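Second night at Curnby

Home late, shoes off, feet like two boiled hams.

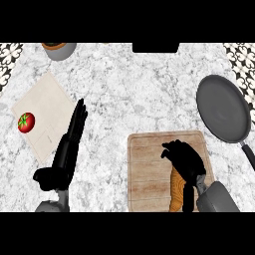
The second half dragged, according to one of the altos, and she'd have cut the whole harbour number and gone straight to the duet. I said I rather like the harbour number (I get my only solo line in it!) but I do see what she means. By the time we've all shuffled on with the ropes, the audience has forgotten who's cross with whom.

Anyway — a much better house than last night. The Curnby holds 536 and they'd opened the balcony, so it felt like singing to actual people instead of upholstery. I came in early on the Ferasier song again, bar 12, same place as the dress rehearsal. Nothing for it but to smile and carry on as though I'd been asked to.

The new dance break is finally in my legs. I practised it in the kitchen before tea until the downstairs neighbours banged, so I did the last bit in socks. Turn, turn, step back, and don't look at the floor. I looked at the floor.

Bilgin want us for a short run in September if the dates work, which would mean a proper tour van and probably that freezing hall in Ornska with the one dressing room. I'd go tomorrow. Must ask about swapping shifts before I get carried away.

Throat a bit scratchy. Honey, hot water, bed. Matinee call is half past twelve and I still haven't sewn that hook back on.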